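Retail Burglary Reduction Program, Tirkbridge
Progress report to the funder, 19/02/2021

Work since December has covered the 4 shopping streets named in the grant. Reported break-ins at participating stores fell from 5 in the first period to 4 in the second. The numbers are too small to support a claim about cause.

Door and shutter surveys are complete for 242 premises. Matlala fitted the replacement locks on the Seltimthorpe side; the remaining orders are held up by a shortage of strike plates. Spending on hardware is 2,000 under budget and we ask to carry it forward.

The Vorer alarm link went live late. False activations are still too frequent — most come from rear motion sensors set too low — and settings will be changed site by site.

Property marking is the next item. Store owners will be asked to record serial numbers and distinguishing features of high-value stock and equipment. A usable entry gives material, color and shape for each visible part. Entries reading only "machine" or "tool" will be returned for completion.

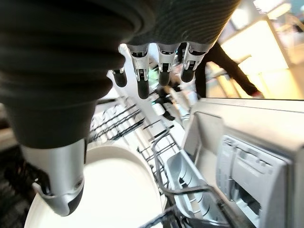
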